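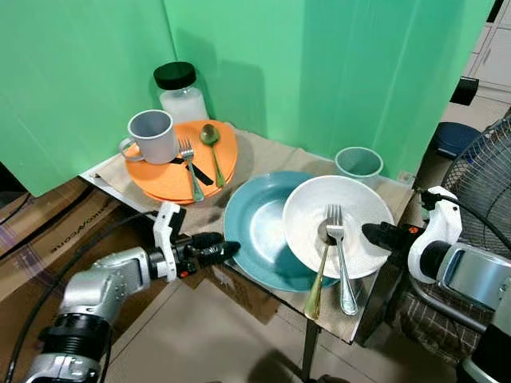 Both arms at the table, with the plate, the bowl and the orange tray.

5 Jun 2018

I wanted to write this post already last week, but the new fingers from Huketti came late. Now I have used them for 46 grasps on each side and I can say something.

The old fingers have flat pads. They are good for a mug, because the handle gives you a lot of places to hold. With a fork they are not so good. When the fork lies on the tray, the pads touch the tray first and the arm stops with a force error. Vlasta Hubáček told me to come in at a lower angle, and this helped with the spoon, but the fork still failed 5 times.

The Huketti fingers are thinner at the tip. They go under the handle of a fork much better – also when it hangs over the rim of a bowl, which is the easy case anyway. What I don't like is how they hold a wide plate. The plate turns between the tips, and I had to make the closing speed slower. I don't know yet if a rubber cover would solve it.

About the controller I changed only one thing. Both arms now wait for each other before they close, so the left one does not push the plate while the right one is busy with the bowl. Dagmar Matoušek wrote this part and I thank her for it.

Next I will try the plastic cup. It is light and I expect it will fall over many times.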